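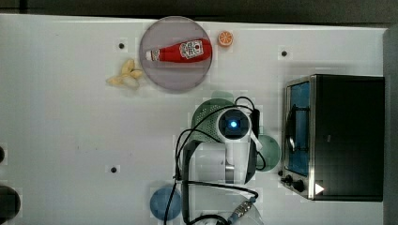 Toy foods and kitchen items on a white table, with the ketchup bottle lying across the plate.

Jul 30, 2020

Hi Daiane,

Progress report time! I'm covering everything since April, when the second part of the grant came through, and I'll try to keep it shorter than the last one (sorry about that, I got carried away on the carburetors).

The Hultix coupe is off the stands and sitting on its own wheels again. The widened rear fenders are welded in and the left one fits beautifully. The right one was proud of the door line by 3 millimeters, so I cut the seam back open and did it over. That cost me most of a week, but you really can't hide a thing like that under paint, and I'd have seen it every time I walked up to the car.

Paint itself is booked with the shop over at Lamport. They're going with the dark green you liked from the sample cards, no stripes. I know we talked about stripes. I taped some on and took them straight back off.

Wheels are the happy news. Xenos had a set of 4 mesh wheels in the right offset, 18 inches across, and they clear the front calipers without spacers. I had been budgeting for custom ones, so there's money left in that line and I'd like to move it to the interior, if that's all right with you. The seats need new foam as well as new covers - the driver's side has gone flat along the outer bolster and you slide toward the door on every left turn.

The engine is where I'm behind. Nirnard rebuilt the cylinder head and sent it back with the wrong valve springs, the soft ones for the standard cam. They were nice about it and the right set is on order, but I don't have a ship date in writing yet. Until it comes, the block stays bagged on the bench and the gearbox sits next to it. I did use the wait to run new brake lines front to back and to pull out the old alarm wiring, which had been spliced into practically everything!

As for spending, we've used 77 percent of the money to date. The overrun on bodywork is covered by what I saved on the wheels, with a bit to spare, and the receipts are in the shared folder in date order.

Two things I need from you, Daiane Peixoto willing: a yes or no on moving the wheel money, and a signature on the updated insurance form so the car can travel to the paint shop. The form is in the same folder, top of the list.

Talk soon!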